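My cousin Anjani Nair finally talked me into flying her drone in June, and I've been boring everyone at dinner with it ever since. She bought it secondhand from a man in Prerkeck who was moving up to a bigger one, and it came with three batteries, a scuffed case and a manual somebody had underlined in green pen (mostly the parts about wind, bless him).

We drove out past Sternalville to the hayfield her neighbor lets her use, and she gave me the slow lesson first. Up to 12 feet, hover, down again. Then up, turn, down. I must have done that for 30 minutes before she let me go anywhere, and I was so pleased with myself that I forgot I'd left my coffee on the roof of the car!

What surprised me was how much looking around you do. Anjani had me watch the drone itself and leave the screen alone, and when I finally took it out over the creek I felt my stomach go, as if I were the one up there. We saw the old Sitompul barn from above, the whole roof of it, and a line of cows who didn't care one bit.

The battery was down to 47 percent when the breeze picked up, so we called it a day and ate our sandwiches on the tailgate. I've already started pricing a little beginner model of my own, and my husband has started sighing.
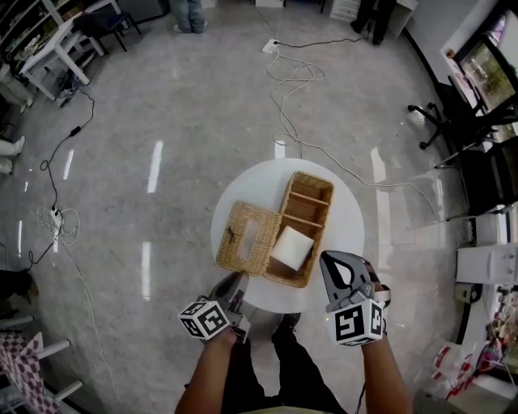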